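Setting up your reading queue in Galtow

Last updated Sep 7, 2019
Print this page | E-mail this page

Part 2: Getting your magazines in and keeping the pile down
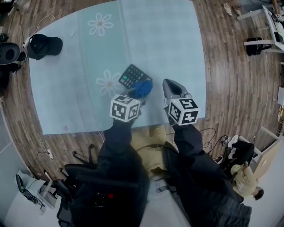 If you did Part 1 you've got an account and you've told Galtow which magazines you subscribe to. I take four, and I was behind on all of them when I started, so I wrote this section for people in the same boat (hello, quarterly readers, you can probably skip to step 5).

1. Open Galtow and tap Shelf. Every title you added should be listed. If one is missing, pull down on the list to refresh it, and if that doesn't bring it back, add it again by name. Mamta Rathore found that Estau only showed up for her when she typed it without "The" in front, so try that too.

2. Tap a title and choose Back Issues. You'll get a list of covers going back up to 30 issues. Please don't select all of them! I did, and my queue went to 71 issues before I'd read a single page. Pick the two or three you really want.

3. Set your start issue. It's the little flag next to the cover date. Anything older than the flag stays on the Shelf but never goes in the queue, so you can still go looking for that one short story you half remember.

Note: The flag doesn't carry over between titles. You have to set it for each magazine.

4. Go to Queue, then Order. There are two choices, Oldest First and Mixed. I was an Oldest First person for years, and I spent most of March reading election coverage for an election that was over. Mixed gives you one new issue and then one old one, and I like it a lot better. Ívar Vestergaard, who wrote Part 1, still swears by Oldest First, so ask him if you want the other side.

5. Turn on Piece View if you mostly read the long articles. It splits each issue into separate pieces and leaves out the listings and the letters page. Poems stay in. Cartoons stay in too, but they come up sideways on some phones.

Caution: Turning Piece View off again wipes your place in every unfinished issue. Write down your page numbers first, or finish what you're in the middle of. I lost my spot in a very long profile of a ferry captain and never did go back.

6. Set your weekly limit under Queue, then Pace. Mine is 2 issues. When you hit the limit, new ones wait on the Shelf and you don't get a reminder. If you'd like the reminder anyway, check Tell Me.

Paper copies

You can log print issues as well. Tap the plus sign, choose Paper, and type the cover date the way it's printed on the magazine. The barcode button works with Clikton and most of the big monthlies — small journals like Toft don't carry a code it can read, so you'll be typing those in.

Once a paper issue is logged you can mark it Read, Passed On or Let Go. Let Go is for the ones you're never going to open. It feels terrible the first time. Sille Riis let go of 19 in one evening and says she slept fine.

Note: Double issues count as one. If you log both dates from the cover you'll have a ghost issue sitting in the queue, and the only way to get rid of it is to mark it Read.

If the queue looks wrong

- Same issue twice: you've probably got it in both paper and digital. Open either one and tap Join.
- New issue not showing: check the flag from step 3. It may be set on an issue that hasn't come out yet.
- Everything marked Read: sign out and back in, and if it's still like that, write to Jayson Soriano before you change anything else.

Part 3 covers sharing a Shelf with somebody you live with, and clipping pieces to send to friends.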